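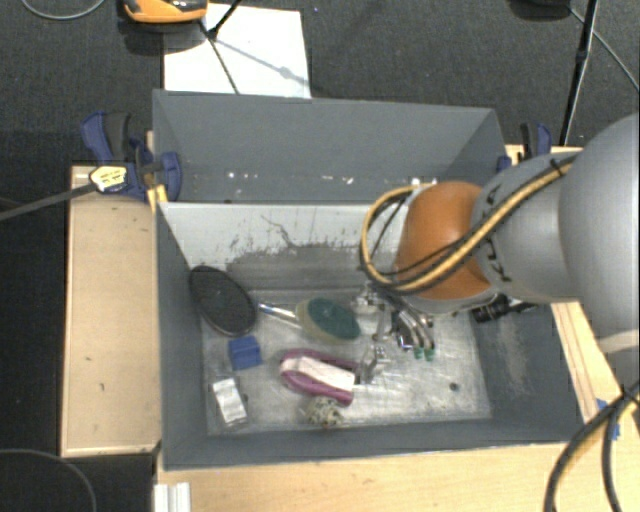
Setting up a Heravar shelf label printer goes a lot smoother if you get your bins sorted out first, so that's where I start everybody off. Decide what counts as one storage spot and give it one code. A bin with a divider down its length, like the gray one with the scuffed pale wall between its two sides, gets two codes in my book, even if one side is just a narrow trough and all the household odds and ends live in the other. I skipped this on my first go and ended up reprinting 100 labels (ouch!).

Section 4: Loading the roll and printing your first labels

1. Switch the printer off and lift the lid with both thumbs. It's stiff when it's new.

2. Drop the roll in with the labels feeding from the top. I use the Akix matte rolls, 399 labels to a roll, and they take pencil nicely if you want to scribble on them later.

3. Pull the end out past the cutter by a finger's width and close the lid until it clicks on both sides.

4. Turn the printer on and hold the feed button until one blank label comes out.

Note: if you get three or four blanks in a row, the gap setting is wrong. Go to Menu, Media, Gap and pick "small."

5. Connect the cable, open the label program and choose New List. Type your codes in one column. I go with room, shelf, bin, side, so G-2-11-A is the garage, second shelf, bin 11, side A.

6. Print ONE label. Check that the barcode isn't chopped at the left, then print the rest.

Caution: the print head gets hot on long runs. Let it rest before you open the lid, and don't poke at a stuck label with a screwdriver (I still have the scratch to show for it).

7. Wipe the spot with a dry cloth, stick the label on and press from the middle out. Dusty plastic is the worst for peeling corners!

Note: the list holds 1,000 codes. If you have more than that, start a second list and give it a different first letter.

Section 5 covers pairing the hand scanner.

14 comments | Shared 32 times

Search this guide... Go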